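**Unit 4 – Workplace Layout and Reach**
Course handout, Department of Industrial Design. Instructor: Nayeli Quintero

Students should read pages 53 to 80 of the course reader before the seminar. Terms in bold will appear in the written assignment.

The **normal reach zone** is the area a seated person covers with the elbow close to the body. The **maximum reach zone** is covered with the arm extended. Items in constant use belong in the first zone; items used now and then may be placed in the second. 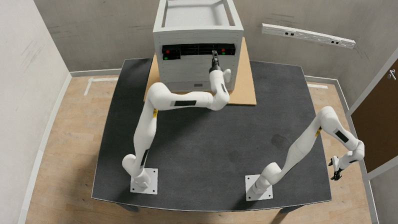 Table height is set by the task. Fine work calls for a higher surface – above elbow level in most cases – and heavy work calls for a lower one. Where several people share a station, an adjustable surface is preferred.

**Assignment 2.** Draw a plan of a workstation you use regularly and mark both zones on it. Attach one page explaining any item you would move. Submissions are made to Hernán Cuervo in Room 254. Late work requires written approval from the instructor.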